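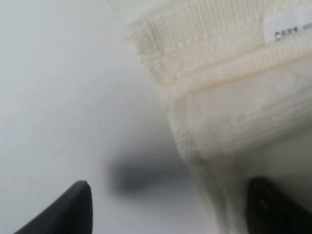
The first thing the owner of the Urkano did when I arrived was tell me to take off my shoes, and the second was to ask whether I had eaten. I had, but it didn't matter. By the time I had my notebook out there was a plate of rye bread and pickled cucumbers in front of me, and a pot of tea big enough for a family, and she was already halfway into a story about a man who fell asleep in the warm room one December and woke up to find it had snowed on his car up to the door handles.

She has run the Urkano, the old bathhouse at the bottom of Prosidgate's main hill, for nine years. Before that she kept the books for a lumber yard, and before that she raised children, and before that, she says, she was a customer. Her grandmother brought her when she was small enough to be carried.

"I remember the heat on my face and I remember being furious," she said. "I cried the whole time, apparently. Then they gave me a glass of cold milk in the front room and I stopped, and my grandmother said, well, that's her settled, and after that I came every week. I still drink milk afterward. People think it's strange. Try it, though."

I asked her how a bookkeeper ends up with a bathhouse, and she laughed and poured more tea. The previous owners were getting older and had been trying to sell for a long time. There had been talk of apartments. She went in one evening for her regular bath, heard two women in the changing room saying goodbye to the place as if it were already gone, and went home and couldn't sleep.

"I got up and did the numbers at the kitchen table. They were terrible! I did them again in the morning and they were still terrible, but by then I had decided, so I just did them a third way until they were only bad."

The building has two steam rooms, a warm room with long tiled benches, a cold plunge that she describes as "not for talking in," and the front room where we sat, which has mismatched armchairs and a radio that only seems to get one station. When she took over, the roof leaked over the benches, half the showers ran brown for the first minute, and the boiler was a Tollix so old that the man who came to look at it took his hat off.

"He wanted to replace it the same day. I asked him what a new one cost and he told me, and I said, how long can you keep this one going? He said maybe until spring. That boiler went four more years. I used to pat it when I came in. I'm not joking, I patted it every morning like a horse. When we finally took it out I kept the little door from the front, and it's in my garden now with a clematis growing through it."

Most of what she learned, she learned from the customers. Some of them had been coming since before she was born, and they had firm opinions about everything: how wet the steam should be, when the stones should be changed, which way the door ought to swing. There is still a disagreement going about the door. She listened to all of it, wrote a good deal of it down, and says that the notebook she filled in that first winter is worth more to her than anything in the safe.

"They don't agree with one another, you understand. One lady says the steam should bite and another says it should hug. So on some evenings it bites and on other evenings it hugs, and I put a card on the door so they know."

Her own view is that most people stay in too long. Newcomers especially come in with the idea that it's a kind of contest, and she has spent a lot of her working life coaxing large, proud, pink-faced men out onto the bench. She tells them to go in, come out, sit down, drink something, and go in again when they feel like it. A whole visit ought to have more sitting in it than steaming. She thinks the sitting is what they're paying for, whether they know it or not.

"You come out and your legs are like noodles and you sit next to someone you'd never sit next to. The dentist, the fellow who fixes the buses, somebody's aunt. Everyone looks the same with wet hair. I've heard arguments finished on that bench that had been going for years. I've heard a few started, too."

We were interrupted at this point by a delivery, and then by the telephone, and then by a regular who wanted to know if his comb had been found (it had). When she sat down again she'd brought a stack of folded linen with her and went on talking with her hands moving, and I realized that we were going to have to discuss towels.

There are few subjects she feels more strongly about. A busy winter day at the Urkano brings in about 60 people, and nearly all of them use more than one towel. The previous owners had rented theirs, thin gray things that she remembers from her own years as a customer with no fondness at all. She bought her own in the second year, all white, all the same size, and has been washing them in the back of the building ever since.

"Everybody told me to get a dark color. Dark hides everything, they said. Well, that's exactly why I don't want it! If a towel is white and it looks clean, then you can stop worrying about it and enjoy yourself. With a brown towel you're always wondering a little."

She washes them hot, with less soap than the packet says, and she will not have fabric softener in the building. Softener, in her opinion, makes a towel feel lovely in the store and useless on a wet back. A new towel isn't ready until it has been through the wash several times, and she won't put one out before then. The old ones, once they've gone thin along the edges, are cut up for cleaning the benches, and after that they go to a neighbor who keeps dogs.
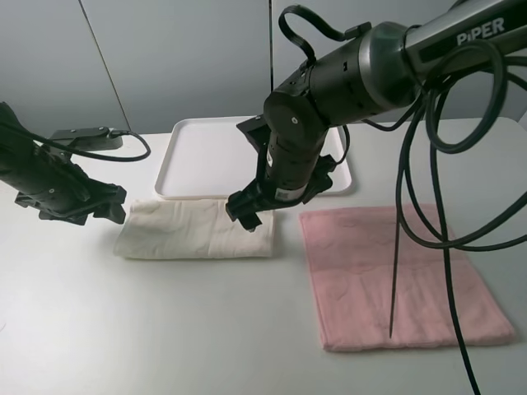 A white towel, folded.

She folds them in a particular way, too, which she learned from her mother and which I was made to practice. The long sides come in first, then it's over and over again, with the nice edge facing out and the raw edges tucked where the customer won't see them. Mine came out lopsided. She unfolded it without a word and gave it back to me. I did it again. I'm told that new staff usually need a week or so before their stacks stop leaning, and that one young man who worked there over a summer never managed it at all and was put in charge of the milk.

"My mother folded like this when she was angry, very fast, snap, snap, snap, and like this when she was happy, so I always knew before I came into the kitchen what sort of evening it would be. I hope mine don't give me away like that."

I wondered aloud whether the place made money. She tilted her hand from side to side. It does now, most months. Winter carries summer. The price of heating is the thing that keeps her up, and she has become a bit of a bore, she says, on the subject of insulation. The Šimkus bakery next door shares a wall with her warm room, and for years the heat from its ovens was simply going up and out into the sky. The two businesses worked out a way to pass some of it through, which took a lot of plumbing and a great many buns eaten over drawings, and it means the warm room is now pleasant by the time the doors open, with a faint smell of bread that customers started mentioning before she had told anyone what they'd done.

"People ask me what I put in the water. It's caraway! It's only the rye loaves coming out."

The bigger change of the last few years is who comes through the door. When she started, the youngest regular was older than she was, and she used to lie awake over that as well. Then a few students turned up one cold evening, and brought others, and now there's a whole crowd of them who come late and sit in the armchairs with their hair in turbans and play cards until she switches the lights off and on. The older customers grumbled for a while. Then one of them taught the students a card game, won 40 matchsticks off them in a single evening, and has come late ever since.

She has a few rules, written on a board by the desk in very neat bookkeeper's handwriting. Phones stay in the lockers. Rinse before you go in. No selling anything to anybody on the benches, which was added after what she'll only call "the vitamins episode." Children are welcome in the early afternoon, and if they cry they get milk.

I asked if she ever gets tired of it, the early starts and the damp and the endless laundry, and she thought about it longer than I expected. She gets tired in her feet, she said. She gets tired of the drains. There was a stretch in the fourth year, with the boiler finally gone and the roof open to the rafters, when she sat on the edge of the empty plunge and thought seriously about the lumber yard. She was going to telephone them. But a woman had come by that morning, not knowing they were closed, with her towel under her arm and her soap in a jar, and had looked so let down that the two of them ended up drinking tea on the front step in their coats.

"So I thought, all right, let's get the roof on first and then see. And then the roof was on, and there was something else to do, and here we are."

She would like to fix up the little yard at the back next, with a bench or two and a fence high enough for people to sit out and steam gently in the open air. She'd like a second radio station. She is also looking, without much urgency, for somebody who might want to learn the place from the inside over a few years, and she doesn't mind if they have never set foot in a bathhouse, as long as they can fold.

It was getting dark by then and the evening people were coming in, stamping their feet on the mat. She told me to stay and have a bath, and handed me a towel off the top of the stack, one of hers. I had the milk afterward as well. I've had it at home twice since, after a plain hot shower, and it isn't the same, but it's very nice.

Related stories

The ferry kitchen that feeds the early shift
Prosidgate's allotment gardens, plot by plot
A beginner's guide to rye starter
Sixty winters of the hill sled race
Where to swim outdoors before the season ends
Letters: more on the bus station clock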